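Slow presses at Encombe

By Yevhen Kravchuk
20 September 2019
3 min read

Encombe makes still white wine from a single south-facing slope above the Sarkar road. The vineyard holds 2,033 vines, of which 1,221 are in full crop. The remainder were planted in April and will carry no fruit for wine until their third summer.

Winemaker Min-kyu Noh presses whole bunches. Stems left in the load open channels for the juice, so less pressure is needed and fewer bitter compounds leave the skins. The cycle lasts 4 hours. Juice from the final stage is kept apart, tasted after settling, and blended back only if its acidity is sound.

Settling takes place overnight in a chilled tank. Noh leaves a light haze in the juice, which feeds the yeast and reduces the risk of a stalled ferment.

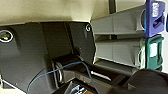
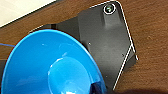
Cellar and bottling

Fermentation runs cool and finishes in three weeks. The wine then stays on its lees until spring, with stirring in the first month only. Two bottlings are made. Tretar is lean and sharp, with green apple and a salty finish. Lonow comes from the lower rows, where the clay is deeper, and has more weight.

Both are closed with screw caps. Noh recommends serving Lonow a few degrees warmer than Tretar and keeping it for a year before opening.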